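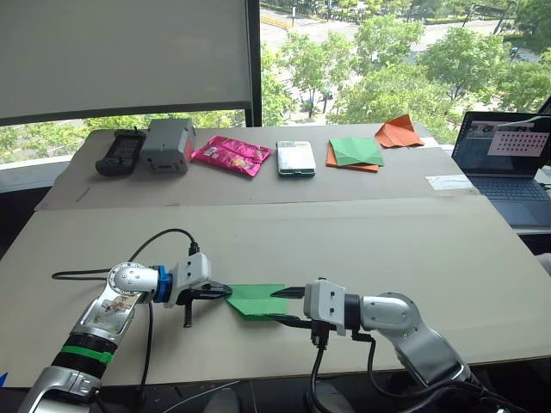

Does bringing in robot arms mean fewer people on the packing floor?
At Pladine the headcount in the folding room has stayed the same since the arms arrived in October, though hardly anyone there still does the job they were hired for.

The woman who runs the room has been folding paper for a living for 13 years. Inserts, sleeves, gift wrap, the little instruction sheets you throw away. "My mother thought I worked in publishing," she says.

Her new colleagues are a pair of arms that pick up a sheet between them and try to put a crease in it. She calls them the twins. Management calls them the Trandcombe cell, after the building, and has asked people to use the proper name. People have not.

The first weeks were humbling for everybody. "I'd been told they were coming to take the boring part," she says. "Then I spent a month teaching them the boring part. I have never thought so hard about a corner." She found she couldn't explain how she lines up two edges. She just does it, with her thumb, while talking about something else. The arms have no thumb and don't talk.

Pay was the first question at the staff meeting, and it was her question. The folders used to earn a bonus on anything over 2000 pieces a shift. With half the shift now spent watching, correcting and starting again, the bonus would have gone out the window. It took the company two meetings to agree to fold it into the base rate. "Their joke, by the way. They were very pleased with it."

What she minds is the standing around. Folding by hand, she could sit. Minding the twins, she's up and down all day, and the good chair went to the man with the laptop. Her wrists, on the other hand, have stopped waking her at night, and she admits this grudgingly, as if it might be used against her.

A younger worker, two years in, likes the change more. He has learned to write up faults and set the grip, and he did a short course at the Dokham site. "It's something to put on an application," he says, then looks to see whether his supervisor heard. She had. "He'll go to Ramalho," she says. "They've got a canteen."

Would she go back to how it was? She thinks about it for longer than I expected.

"For the wrists, no. For the radio, yes. We used to have it on all day and now you have to listen for the beep."

She has a shift starting, and a stack of paper to square up first. She still does that part by hand.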